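The hardest thing in the house is the bed

Ask a robot to pick up a mug and these days it will probably manage. Ask it to straighten a duvet and you're in for a long afternoon. Cloth has no proper shape. Tug one corner and the far side shifts, a fold swallows the edge you were aiming for, and whatever the machine knew a second ago is out of date.

So I was pretty keen to see what the Metow project has been up to. The team has spent the winter teaching a two-fingered gripper to deal with bedding, and the trick at the centre of it is so simple I laughed when Javiera Rivadeneira explained it to me. Before the robot grabs anything, it gives the cloth a little nudge and watches what happens.

That's it, more or less. A ridge that's just a wrinkle flattens or rolls away. A real edge moves as one piece and drags its neighbours along. The nudge takes 2 seconds, and from the way the surface answers, the software picks a spot to pinch and a direction to pull. Earlier versions worked from a single still view, and they'd happily close on a crease in the middle of the cover (I watched some old footage, and it's a bit like someone trying to pick up a shadow).

White bedding is especially mean. There's hardly any colour to go on, only soft shading, and the shading changes when somebody opens a curtain. Dark cloth beside it brings the opposite problem, with folds that sink into black and vanish.
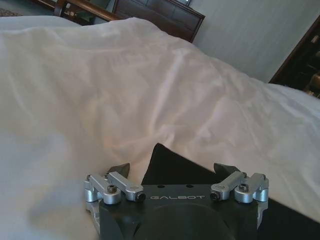

Milagros Bustos wondered whether the nudge was doing the work at all, or whether the robot had simply seen more beds by then. It's a fair thing to ask, and the team had asked it too. They trained two copies on the same 1,665 attempts, one allowed to nudge and one not, then set both loose on covers neither had met. The nudging copy found a usable edge far more often, and the gap was widest on the thick, puffy duvets where you'd expect looking alone to fail.

What surprised me is how little practice it needed. Most of the benefit had shown up by the first 1,000 attempts, and after that the curve gets pretty flat. Rivadeneira thinks the remaining misses are mostly a matter of reach: the fingers get to the right place at the wrong angle, and the fabric slides out as they close. She'd like to try softer tips next.

There are limits, and the team is upfront about them. Fitted sheets are still a disaster. Anything tucked under a mattress reads to the robot as cloth that won't budge, and it gives up after 3 tries. A whole bed, start to finish, takes longer than I'd care to wait before my first coffee.

Still, I love this idea. It's what you do yourself when you reach for the covers in the dark, patting about until something feels like a hem. The group plans to test the same nudge on towels and curtains, with results due in December.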